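Sheet-metal tote bin, worn patch on back wall: repaint or leave it?
Workshop and Storage board, 11 replies shown of 14

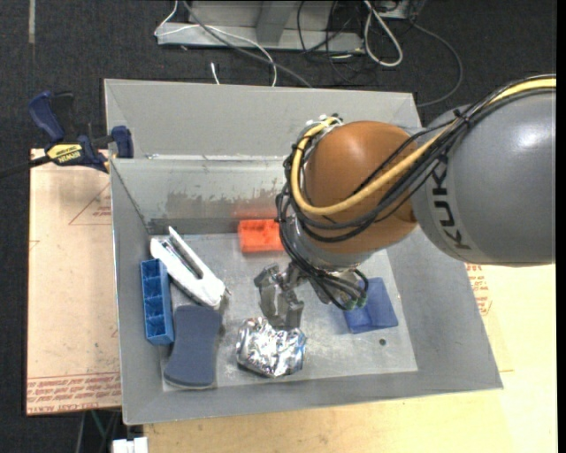 skarnell_shed wrote:
What do people use on the inside of a big grey metal bin once the back wall has scraped through to a brownish patch? The floor is scuffed too but the wall is worse.

T. Moschos wrote:
Scuff it back with a medium pad, wipe it down with solvent and leave it bare if the bin lives indoors. Paint on a wall that gets rubbed all day comes off in flakes and ends up in with your parts.

skarnell_shed wrote:
Indoors, yes. Concrete floor, no heating. The bin cost $2,040 made to order so I'd like to keep it a while. Mixed small stuff goes in it, foil-wrapped bits included.

Lorraine C wrote:
Disagree with Thanasis. Bare steel in an unheated shed will go orange by July, at least it does at our place in Huvthorpe. Two thin coats of a hard enamel, let it cure a full week, then put stuff back in. Ours has lasted three winters.

T. Moschos wrote:
What goes in yours though?

Lorraine C wrote:
Gloves and rags mostly.

T. Moschos wrote:
Right. Gloves don't scrape paint.

Lorraine C wrote:
And hinges. There's a good lot of hinges in the bottom of it.

sakda_p wrote:
Is it galvanised or plain? Makes a difference. If it's gal and you sand through the zinc you've made the problem worse. Put a magnet and a bit of vinegar on a hidden corner before you do anything. The magnet sticks either way so that only tells you it isn't aluminium or stainless. The vinegar dulls zinc fairly quickly. Rinse it off after.

skarnell_shed wrote:
No idea, the paperwork just says "sheet, grey". I'll try the vinegar on the outside.

Aliki N wrote:
We gave up on coatings and lined ours. Rubber sheet cut to the floor and one piece up the back wall, held with double-sided tape along the top. The sloping sides we left alone because things only slide down those. Measure the back wall at the bottom as well as the top. I cut mine square the first time and wasted a good length of rubber.

Thodoris N wrote:
I would not do the floor in rubber. Light things grip and stay where they land, so you get a pile in the middle and nothing moves down to the front. The whole point of sloping walls is that stuff travels. Line the back wall only.

Aliki N wrote:
You said that when I did ours and it has been fine.

Thodoris N wrote:
It has been fine because you empty it every night.

sakda_p wrote:
Plastic sheet is the middle road. Slippery enough that parts still slide and it takes the knocks. Tape doesn't like it much, so use rivets or a folded strip over the top edge. Plinlow used to sell offcuts by the kilo, not sure if they still do.

Lorraine C wrote:
They do, I paid $23 for a piece big enough for a bench top. It was blue on one side, if that bothers anyone.

skarnell_shed wrote:
Update. The vinegar went dull on the outside corner so I'm calling it galvanised. No sanding then. I asked Saxena what a replacement would cost now and they said $2,379 plus freight, so it's getting a liner. Leaning to plastic on the back wall and nothing on the floor for the moment.

T. Moschos wrote:
Good call. Hit the brown bit with a cold gal spray before you cover it, otherwise damp sits behind the sheet and you won't see it. Mask the sides, the spray is a different grey and it shows.

skarnell_shed wrote:
How long before I can rivet over it?

T. Moschos wrote:
Overnight is what I'd give it. Longer if the shed is cold. Go by the can if it says something else.

Lorraine C wrote:
Still think enamel would have done it, but post how it goes.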